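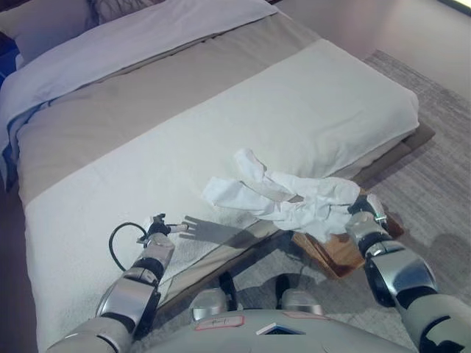 Kakisent pauses bedroom trials of its two-armed housekeeping robot after gripper fault

12/11/2020

Kakisent has today paused all bedroom work by its two-armed housekeeping robots while we replace a part in the right gripper and change the way the robot behaves when it loses track of what it is holding. We would like to tell our customers, our neighbours and everyone who has followed the Peltgate project exactly what happened, and we hope you will forgive us for going into a bit of detail along the way.

Nobody was hurt. The only damage was to a bed sheet and a bedside lamp, and both have been replaced at our cost.

What went wrong

The Peltgate robots have been learning to tidy bedrooms in serviced apartments since July. Much of that work is with cloth: picking up a towel or a napkin left on the covers, straightening a blanket, folding what can be folded. Cloth is lovely stuff to live with and a real challenge for a machine, as it bunches up, slides about and never sits the same way twice.

During a session at our Chaiyaporn apartments, a robot had taken hold of a small cloth near the side of a bed. It had also caught the edge of the sheet underneath, and when it was told to let go, the right gripper stayed closed. The robot's software recorded the gripper as open and carried on to the next step, which was to draw the arm back and turn away from the bed. The sheet came with it, tore along the hem and knocked the lamp off its table. Our operator pressed the stop button and the robot came to a halt within 2 seconds.

We then went back through our records, as we felt we owed it to everyone to look properly. Of 970 cloth-handling runs completed under the project, we found 6 in which the gripper was slow to release. In each of those the fingers did open in the end and the run finished as planned, so the delay was logged as minor and was not passed along to the safety team. It should have been. We are sorry that it wasn't, and we have changed our reporting so that any late release is looked at by a person on the same day.

What we found

The cause was a worn return spring in the gripper, together with a position sensor that reports on the motor and has no way of telling where the fingers are. When the spring sticks, the motor can finish its travel while the fingers are still shut. Lint seems to have made the sticking worse, and we are still testing how much of a part it plays.

What we are doing about it

Evudik, which supplies our grippers, is making a stronger spring with a cover to keep fluff out, and is adding a second sensor at the fingers themselves. Every robot in the project will be fitted with the new parts before it goes near a bed again, including those that have never shown the fault.

On our side, the robot will now give a gentle test pull after every release. If it feels any resistance it will stop where it is, keep both arms still and call for a person. We have also lowered the pulling force allowed during bedroom work, and brought the spring inspection forward so that it takes place every 28 days, where it used to be done twice a year.

For guests and residents

If you are staying at or living in the Chaiyaporn apartments, your rooms will be made up by our regular housekeeping staff for as long as the pause lasts, and there is no change to your booking or your fees. The staff know the rooms well and have been wonderfully patient with us through all of this, and we thank them warmly for it.

Robots that carry linen along the corridors use a different gripper and are not affected.

We have not set a date for bedroom work to start again. The refitted robots will first go through a full round of trials in our own practice bedroom, with an operator at the stop button throughout, and we will share the results with the building's residents before anything else is decided. We would much sooner take our time and get it right.

About Kakisent

Kakisent develops robots for housekeeping and laundry work in hotels, serviced apartments and aged care homes. Peltgate is its bedroom tidying project.

Media enquiries may be sent to the Kakisent communications office during business hours.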